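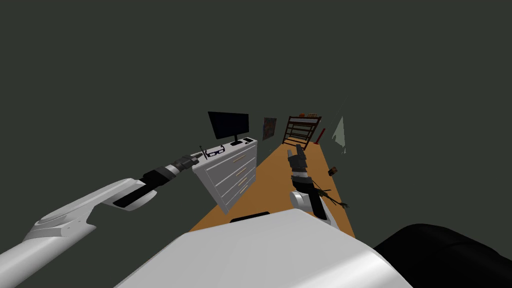
Filed under: Workshop Tips > Grippers & Arms

Glasses are my favourite test for a new gripper, because they're thin, light and dead easy to skid off a dresser! Come in low from the front edge and go for the bridge, never the arms. I ran the Orlandini fingers against the Kondby pair in the simulator, 40 goes each, and the Kondby was gentler (slower too, mind). Drop your closing speed before you touch the force setting. Cosimo swears by doing it the other way round.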